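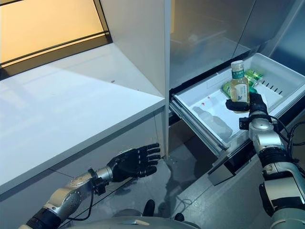 Is the Fotari home robot safe to leave alone in a kitchen?
Only if you can live with a fault where the right hand refuses to let go, which mine did four times in its first month.

I paid $3,199 for the Fotari in April, mostly so that I could stop getting up for drinks. It finds the fridge drawer, pulls it out and takes hold of a bottle without much fuss. Letting go is where we part ways. On bad days the fingers lock, the app says "Task complete," and the arm stands there like a party guest guarding the last soda.

The stop button does cut the motors. It doesn't open the fingers. For that you hold the wrist release for 20 seconds, a fact I found in the back of the manual with my free hand, the fridge beeping at me the whole time.

Support at Fotari sent a software update, which cured the beeping app and left the grip alone. Tegwen Hopkin at McPhee, the repair shop, replaced a sensor in the palm and it has behaved since. She also told me to keep my own fingers out of the drawer while it works. I'd like that printed on the front of the box.

Strong on fetching, weak on giving. Two stars, and I still want my 4 bottles of tea back.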